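Robotics Lab, handout 4: typing task in sim
K. Venckus / A. Sarpong. Rev. Jun 1, 2022

Bring: laptop, charger, your Morkurow login. If login still broken see Ayuba BEFORE class, not during.

Last time: joint limits, gripper offsets, why everbody's arm went through the table. Today: pressing keys. Given a short word, arm has to spell it on the keyboard device, wrist cam only. 200 episodes per team, seed 214, don't change the seed.

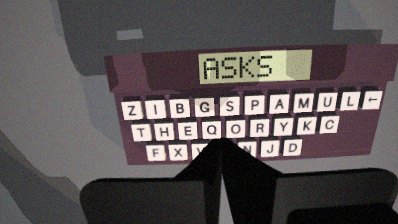 Scoring is per word, no partial credit. A wrong letter can be erased but it costs you time, episode ends at 850 steps. Do NOT hardcode a QWERTY table — the top row starts Z I B G and your lookup will be garbage. Find the caps first, then plan. Remember the fingers hide part of the bottom row when they're over the keys (V and N both partly covered), so keep what you saw on the way in. Read the display as your check, it has ASKS on it here, big blocky caps, easy crop. Watch the uneven lighting on the LCD, a fixed threshold will hurt you.

Common bugs from the Dromby group:
- tip frame vs wrist frame mixed up (again)
- pressing twice, no release check
- shadow on a key read as a diffrent key

Homework: 2 pages max, plots count. Error by letter, plus one failure you can explain. Upload to Tretix. Real arm comes in September, so keep your code clean.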